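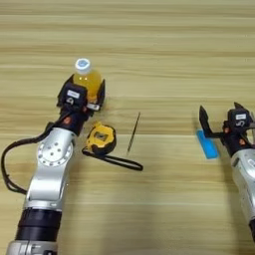
The tape measure with its wrist strap, on my work table.

Bikier tape measure: my review after one spring of use

Reading time: 3 min

I bought the Bikier tape measure in the spring, when my wife and I began to plan shelves for our small apartment. Before it I used a cheap tape from a supermarket, and its hook was bent from the first week. I am not a carpenter. I measure walls, boxes, curtains and sometimes a sofa that will probably not go through the door. So please read this as the opinion of a home user.

Search reviews Type and press enter

The body

The case is yellow with black rubber on it. I like this color, I find the tape fast when the table is full of other things. The rubber gives a good hold, also when my hands are a little sweaty. Mine fell from the ladder in May, on a tile floor, and it got only a small scratch. It is heavier than my old tape. My colleague Shiyu Dong tried it and said it is too heavy for her jacket pocket, and I agree with her about the pocket.

The strap

Here I have mixed feelings. The strap is black and quite long, and it makes a big loop. On a ladder I put my hand through it and I feel safe. But on the table it lies across everything, and two times I pulled a pencil to the floor together with the tape. In a drawer it catches on the scissors. I wrote to the shop, Brurnavar, to ask if a shorter strap exists. A person named Radoslava Ďurica answered me the same evening, very polite. They do not sell a shorter one, but she explained how to tie the strap with a flat knot. I did it for a while and later opened the knot again, because I needed the full length for the ladder.
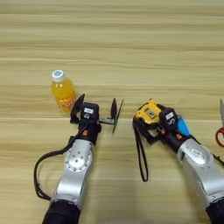
The blade moves out smoothly and the lock is strong. I press it with my thumb and the blade stays where I left it, even when it points down. The return is a bit too fast for my taste, so I slow it with a finger. The numbers are big and printed in black. I can read them in the evening with only the kitchen lamp, and my eyes are not young.

For the accuracy I made a simple test. I compared it with the steel ruler of my neighbor Shiyu Shao, who makes picture frames and is strict about such matters. At 300 millimeters I saw no difference. At 2000 millimeters we had to move the ruler several times, so I do not trust this result very much, but it was also good. For shelves it is more than enough.

One thing I miss is inches. My version has only the metric side, and when I read plans from American websites I must calculate every time. A board of 72 inches is not a nice number in centimeters! The shop page did not say this clearly - please check before you order.

We use cookies to remember your settings. Accept Manage choices

I also tried the Flidik tape, which Ye-ji Do lent me for a weekend. It is lighter and the blade comes back more gently, but the lock slipped when I measured the height of the door alone. If you always work with a second person, maybe you will prefer it. I mostly work alone, so I returned it to her and stayed with the Bikier.

Good: strong lock, clear numbers, easy to hold.
Less good: long strap, fast return, no inches on my version.

I would buy it again for the same use. The shelves in the hall are finished now, and next we will measure the balcony for a bench.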